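Kyriaki Andreadis
Peltia project, posts from the bench
27 May 2021

1/
Starting a thread on how we gather examples for the pressing task. A few people asked after the last one, and I'd like to have it written down in one place anyway.

2/
The task sounds small. The arm gets a short instruction, finds the right thing on the table and presses it or turns it. The policy learns from recorded runs where a person drives the arm. We call one recorded run an episode. Ours last up to 40 seconds.

3/
The current set of objects is a desk bell, a push button with a green cap, a selector switch with a black knob, and a gray switch box with ON and OFF on top. All ordinary parts. Marina Kyriakidis picked them, and her rule was that each one has to ask for a different motion or a different amount of care.

4/
Before each episode the arm backs out and the fixed camera takes a still of the table. We store that still with the episode. When a run looks strange later, the still is the first thing I open. 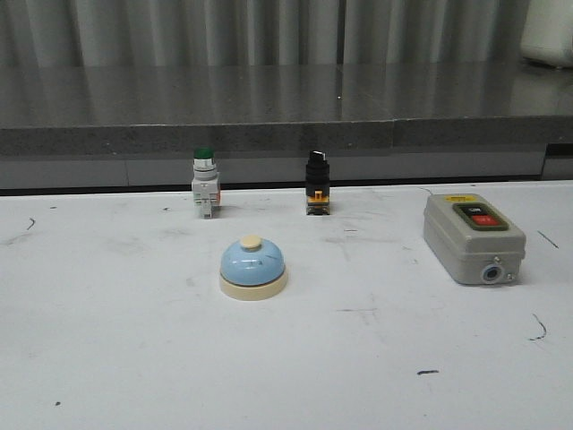 5/
On placement. We don't use a grid. The first batch was laid out on a grid and the policy learned the grid. It went to the right spot whether the bell was there or not. Now the person resetting the table puts things down by hand and is told to change the angle of the switch box often.

6/
The box angle matters more than I expected. ON and OFF are close together in one panel, and a small error in the approach puts the finger on the wrong one. We log which button the instruction asked for and which one was pressed, as separate fields. Please do this from day one. We had to go back and label 22 episodes by hand.

7/
Pens and markers on the white table: we used to wipe everything between sessions. Bok-nam Choo argued for leaving the scuffs and stray marks alone, and I agree with him now. A model that only knows a clean table is going to have a hard time in any real shop.

8/
Cameras. One is fixed and takes in the whole table. The other is on the wrist. They do different jobs and I would not want to drop either one.

9/
The wrist view is what tells you where the fingertips are in the last bit of travel. It also loses things. Depending on where the arm is, half the objects are outside it. In this one you get the switch box and the selector, with the fingers at the bottom, and the bell isn't in it at all.
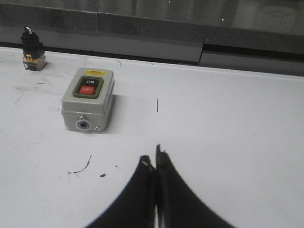
10/
So the two streams have to line up in time. Ours were off by 3 frames for a while. You would never notice by watching them. It showed up as a policy that closed in on the target and then hesitated. Magdalini Vrettos found it by tapping the table and comparing the two recordings – worth doing every time you touch a cable.

11/
How we drive. The operator uses a hand controller and watches both streams on a screen. No looking at the table. If the operator can see something the cameras can't, the recording has decisions in it that the policy has no way to explain.

12/
What we keep. Clean runs, obviously. We also keep runs where the operator comes in a little off, notices, and corrects. Those are some of the most useful ones we have. We throw out runs where the operator stops to think for a long time, and anything where an object goes over.

13/
Two operators per session, swapping after each block. People have habits. Pantelis Karras comes straight down on everything. I come in from the side. With only one of us in the data the arm picks up the habit along with the task.

14/
The bell is where new operators start. It's round, so the approach angle is forgiving, and the plunger is right on top. The hard part is that the fingers cover part of it from the fixed camera once you get low.

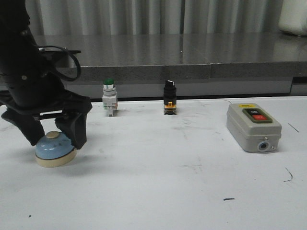
Kyriaki Andreadis
@kyriaki_peltia · Data collection, Peltia

15/
Continuing. When the gripper is down over the bell like that, the fixed view gives you the dome and the base and not much about the contact. We label the moment of contact from the wrist stream and then check it against the audio. The selector has no such help, so for that one we go by the white mark on the knob.

16/
Instructions. Each episode gets 2 written versions of the same request, by different people. "Press the green button" and "push the one with the green cap" should lead to the same motion. Keep the wording plain, the way someone would say it across a room.

17/
Someone asked if we script the order of tasks. We shuffle it. If OFF always follows ON in your recordings, you'll see that come back at you in testing.

18/
Storage and naming are dull but I'll mention them. One folder per episode, with the still, both streams, joint positions, the instructions and a short notes file. The notes file is free text. "Bell slid a bit" is a perfectly good note.

19/
Next up is the same four objects on a darker table, then a second bell of another color. Marina also wants a toggle switch in there. I'll add to this thread when we have those recordings checked.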